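Closing my Zerkulia account and what I learned doing it

13 Apr 2019

I finally closed my account at Zerkulia this week. It took longer than it should have, and a couple of people who read the last post asked how it went, so I've written it up.

Some background for anyone new. I hold a small amount of crypto, mostly bitcoin and ether, bought in bits over a few years. I'm not a trader. I tried to be one for part of 2017 and wasn't any good at it. These days I buy a fixed amount each month and look at the price more than I need to. None of what follows is advice about what to buy.

I opened the Zerkulia account because it listed a few coins that my main exchange, Dellus, didn't. The sign-up was quick, the fees looked low and the charts were decent. For the first year I had no complaints. Withdrawals went out the same day and the one time I had to email support they answered properly.

In December they changed the fee table. I had the email and didn't read it, like most people. The trading fee hardly moved, but the withdrawal fee for smaller coins went up a lot, and they brought in a monthly charge on accounts with no trades. I only spotted it when I did my records for the tax year and found six small deductions I couldn't match to anything. The charge is taken in whichever coin you hold most of, so it doesn't show up as pounds anywhere. You have to open the ledger page and set the filter to "other" to see it.

It wasn't much money. What bothered me was how hard it was to find. I also had no good reason to keep anything there, because the coins I'd opened the account for had either been listed at Dellus by then or gone to nothing.

So I made a list of what was in there. There was a fair bit of ether, a little bitcoin, some litecoin, and the leftovers of four or five small coins I'd bought in the silly season. One of those was a thing called Tinoline, which I bought after reading a forum thread and which I'd rather not discuss. It's down so far that the figure on the screen is all noughts until you get quite a long way to the right.

The bitcoin was easy. I sent a small test amount to my hardware wallet, waited for it to confirm, then sent the rest. I always do a test first now. It means paying the fee twice, but I once sent litecoin to the wrong kind of address and spent a miserable evening working out whether I could get it back. I could, as I held the keys, but I wouldn't want to do it again.

The ether went the same way, only this time the withdrawal sat at "processing" for a long while with no transaction ID. I've been around long enough to start worrying when that happens. I checked the network and blocks were coming through normally, so the hold-up was at their end. I opened a ticket and got an automatic reply saying that withdrawals over a certain value may need a manual check. That would have been useful to know before pressing the button. I couldn't find it anywhere on the withdrawal page, though it is in the terms if you go looking.

It went out 27 hours later. I don't mind a manual check as such, and I'd sooner they looked twice at a large withdrawal than let anyone with my password empty the account. But a line on the page would save them a lot of tickets. 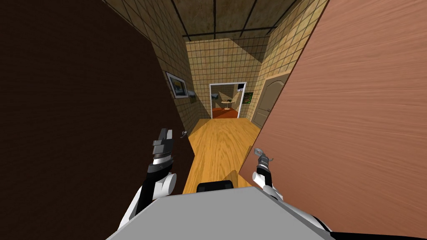

The small coins were more of a nuisance. Each had a minimum withdrawal, and most of my balances were under it. You can sell them into bitcoin, but there's a minimum order size as well, and two of mine were under that too. The way round it is to buy a little more of the coin so that you have enough to sell the whole lot. I did that for one of them and came out slightly ahead of leaving it. For the other the sums didn't work, so I left it where it was.

Then there was Tinoline. The market was so thin that my sell order sat there all evening. There was a buyer a good way below the last traded price and a seller a good way above it, and nothing in between. I cancelled, put in a lower order, and it filled in pieces overnight. The whole holding turned into enough for a sandwich. I've kept the record of it, because a loss can be set against gains if you report it properly, and I want the paperwork tidy.

On the subject of records, download everything before you close an account anywhere. I can't say that strongly enough. Zerkulia lets you export your trade history as a spreadsheet, but deposits and withdrawals are in a separate file, and the fees are in a third one. The trade file only covers the period you select and the longest period on offer is a year, so I had to do it in chunks. The dates are in American order in one file and British order in another. I spent most of an evening getting it all into one sheet, and I'm still not sure about a couple of rows from the early days.

I use a plain spreadsheet for this. I tried one of the paid trackers, Oshima, for a couple of months last year, and it was fine for the big exchanges, but it couldn't read the Zerkulia fee file and kept telling me I had a negative balance in litecoin. If you only use one or two large exchanges it might suit you. It has a clear layout and the reports are easy to follow. For my handful of transactions the spreadsheet is less bother, and I know what every cell is doing.

My columns are date, coin, amount, price in pounds at the time, fee in pounds, where it came from, where it went, and a notes column. The notes column is the one I'm most grateful for. When I look back at a transfer from two years ago I have no memory of it whatever, and "moved to new wallet, old one had cracked screen" explains it at once.

Closing the account itself was done by email. There's no button. You write to support from your registered address, they ask why you're leaving, and then they ask you to confirm that you accept the loss of any remaining balance. They also wanted a photo of me holding my passport, even though they'd had one when I signed up. I wasn't keen on sending another but there was no other way to do it. I asked what would happen to my documents and was told they're kept for as long as the law where they're based requires. I asked how long that was and didn't get an answer to that part. I've asked again.

The confirmation came through a couple of days after that, and the login no longer works. I deleted the API key I'd set up for Oshima first, and turned off the authenticator entry on my phone only once the confirmation had arrived. If you do it the other way round and they need you to log in one more time, you've got a problem.

I added up what it cost me. Taking the monthly charges, the withdrawal fees, the test transactions and the bits I left behind, it came to £77. Some of that I'd have paid anyway in the normal run of things. The monthly charges I wouldn't, had I read one email.

A few things I'm going to do differently. I'll read the fee emails. I've set up a folder for them so they don't get lost among the offers. I'm also going to stop leaving small amounts in places. Every account is another password, another company holding a copy of my passport, and another set of files to sort out in April. I've still got one more old account somewhere with a few pounds of ripple in it, and I'll get to that over the summer.

As for Dellus, I'm staying there for the monthly buy. The spread is a bit wider than I'd like and the app logs me out constantly, but the statement is one file with everything in it and the bank transfers arrive when they should. I move what I've bought to the hardware wallet every few months, when there's enough to make the fee worth paying. I did think about leaving it all on the exchange for convenience. There have been enough stories this year to put me off.

Someone asked in the comments last time whether I think the jump at the start of this month is the beginning of a proper recovery. I don't know. I thought the same thing last summer and was wrong. I've not changed the amount I buy and I don't plan to.

Next post will probably be about backing up a seed phrase, as I've had to redo mine after the paper one got damp in the shed. If you've used the metal plates, leave a comment and tell me which sort, and whether the letters were a pain to stamp.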